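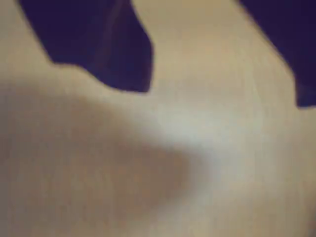 The tabletop after the third coat, close up.

From: Lies Aerts
To: the Kultar list
Subject: Re: [kultar] Beige is a decision, apparently
Date: July 28, 2024

Bonifacio Llorente wrote:

> All,
>
> I have read the thread about the big table twice and I still can't
> tell what color it is supposed to be. In January we agreed on "something
> light." Since then I have seen oatmeal, sand, putty and (twice)
> "mushroom" in people's messages. Could whoever is doing the painting
> please say which one it is, and whether the top can be used yet? I have
> a box of 227 bookplates to glue and my kitchen counter is not up to it.
>
> Also, is it true we bought the expensive stuff? I was told Bonska was
> the sensible choice and Kramer was for people with boats.
>
> And while I'm at it: why not leave the top bare? It was a perfectly good
> brown.
>
> Bonifacio

Hello Bonifacio, hello everyone,

I am doing the painting, so I get to name the color. It is a pale beige going on tan. The can says 503, which I think is a fine name and less likely to start arguments than mushroom. If you want to call it oatmeal in your own home I can't stop you.

Taking your points in order.

It was a perfectly good brown if you never looked at the end by the window. Something with a hot bottom had been set down there, probably a glue pot, and next to it was a ring from something with a wet bottom, and between the two somebody had tried to fix both with shoe polish. I sanded for an afternoon and the ring got fainter. The shoe polish is in there for life. So paint it was.

Yes, it's the Kramer. I started with the Bonska on the underside, where it could do no harm, and it dried like the skin on a pudding. There is most of a can left if anyone has a fence they dislike. Kramer went on thin and took its time, and I have come around to the boat people.

On the finish: it is as smooth as I am going to get it. I used the short foam roller for the last coat, the one that came from Funness with the tray, and went over it once in the long direction with almost nothing on it. The trick is to walk away at that point. I walked away from the first two coats too late, and both had to be rubbed down with the gray pad until they stopped looking like orange peel.

Can it be used? Sort of. Light things, yes. Paper, card, thread, your bookplates. The label wants five days before anything heavy and I would like it to have them. Please don't put the nipping press on it, even "just for a minute," even on a towel. Glue is fine if there's a sheet of wax paper under it. Nothing hot. I know who has the glue pot.

If you do get something on it, wipe it with a damp rag and leave it alone. Don't scrub. Don't use the orange cleaner from under the sink, which took the number right off the door of the paper cabinet and would be glad to do the same here. If it needs more than a rag, write to me and I'll touch it up. I kept back a jam jar of the paint, labeled, on the shelf over the board shears. It looks a lot like custard, so I have also written NOT CUSTARD on the lid.

A few things still to do, if anyone is looking for an evening's work. The legs have had only one coat and it shows at the feet. The drawer sticks, as it did before, and I refuse to take the blame for it. The edge strip along the back was off when I sanded and needs to go back on with five of the small brass screws. I have four. If you were the person who "borrowed" one for the lamp, you know what I'm going to say.

I would also like us to settle on cutting mats being kept flat and on the table while knives are out. The last top had a very nice drawing of every book cover we ever trimmed, scored straight into the wood, and I filled each one of those lines by hand. I don't want to meet them again.

Bonifacio, come and glue your bookplates. Take the window end, the light is better there. Bring your own wax paper, we're down to the cardboard tube.

Lies

P.S. The roller tray is soaking in the sink. Please leave it until tomorrow, I'll deal with it.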